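Two Arms, One Table: Our Semester With the Sorting Project
Mastbridge Robotics Club, student project report, February

Our club has built plenty of things that drive. Line followers, a maze solver, a very loud cart that was supposed to follow people down the hallway. This year we wanted to work on something that stays in one spot and uses its hands, so when the chance came up to work with a two-armed robot, every hand in the room went up!

The goal we wrote on the whiteboard in our first meeting was short: clear a table. The robot should look at a few ordinary pieces of packaging, decide which arm should go after each one, pick it up and put it down where it belongs. We called the project Bimitz. (It started as a typo for "bimanual" in our sign-up sheet and it stuck.)

The setup

We kept the work area simple. The table is white, which helps the vision code a lot with colored things and hurts it badly with clear ones. More on that later. Every practice layout is built from stuff you would find in a cafeteria, mainly paper cups and small plastic bottles, and we change the layout between runs so the program can't get by on memorizing positions.
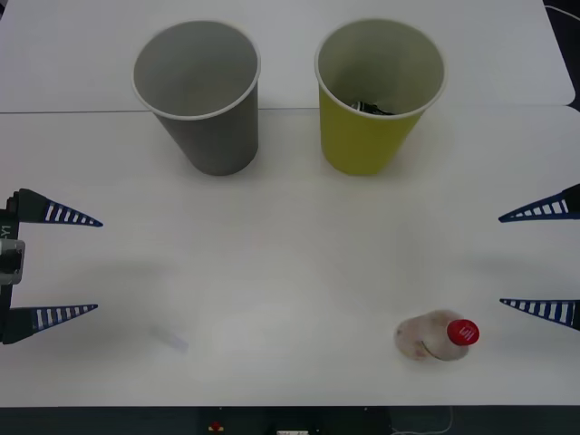
Figure 1. Gray and yellow cups at the back, bottle with the red cap lying near the right gripper.

We split into two groups. The vision group worked on finding objects and guessing which way they point. The motion group took those guesses and turned them into arm paths. The two groups share one file that lists each object with a position, an angle and a confidence score, and most of our arguments this semester were about that file. At one point the vision group was sending angles in degrees and the motion group was reading them as radians. The arm did some very creative things that afternoon.

Choosing an arm

Our first rule was as basic as it gets – left half of the table goes to the left arm, right half to the right arm. It works fine until an object sits close to the middle, and then a tiny change in the position estimate flips the choice back and forth. We fixed it by making the choice once at the start of a pick and locking it in until the pick is over. We also added a small cost for reaching across the center, so the arms stay out of each other's way.

Getting hold of a bottle

Bottles were the hardest part and also the most fun. A cup standing on its base looks nearly the same from every side, so you can approach it however you like. A bottle on its side has a direction, and if the fingers close along its length they tend to push it away. We tried three ways of finding that direction. Fitting a box around the whole outline was fast but got confused by shadows. Using the label was better, except that labels wrinkle. What we ended up with was looking for the cap first, then drawing a line from the cap back through the middle of the body. A red cap like the one in Figure 1 is about the nicest thing our color filter could ask for.

We logged 109 bottle picks with the final version of the code, and 100 of them ended with the bottle off the table and still in the gripper. We were yelling by the end of that session. Of the misses, most came from a bottle that rolled when the first finger touched it.

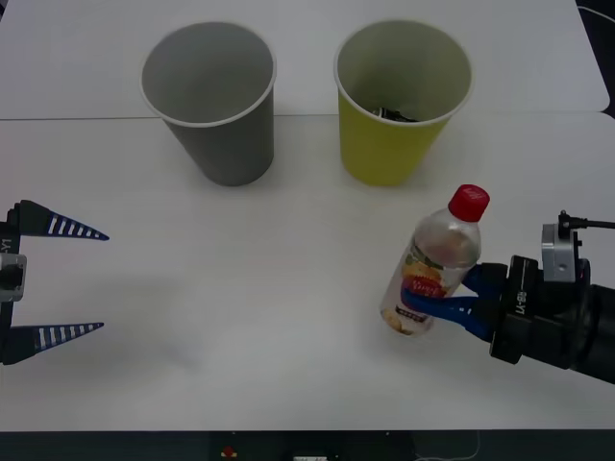 Grip height was the other big question, and the motion group spent 11 practice sessions on it. Too close to the cap and the bottle swings, too close to the base and the fingers run into the table before they close. We settled on the middle of the body as the target. With the blue fingers closed there, one in front of the label and one behind, the bottle can still sit at a tilt with its red cap up and its base toward the table, so the placing code has to know the angle in the hand as well as the angle on the table. We now measure it again after every lift. That one extra step made our placing much neater.

What still goes wrong

Clear plastic on a white table is rough. The cap gives us a start, but thin see-through pieces with no color on them get missed all the time. We also want to check inside the cups before moving them, and at the moment our code treats every cup as the same plain shape. Side lighting might help with the first problem, and a better camera angle with the second.

Next steps

We are showing Bimitz at the Wemell student showcase this spring, and the plan is to run both arms at the same time there, which so far we have only done in simulation. After that we would love to try handing a bottle from one gripper to the other. The code, our log sheets and the radians story in full are in the shared folder in the Mulder lab, and new members are welcome at any meeting. No experience needed – half of us had never touched a robot arm before this year!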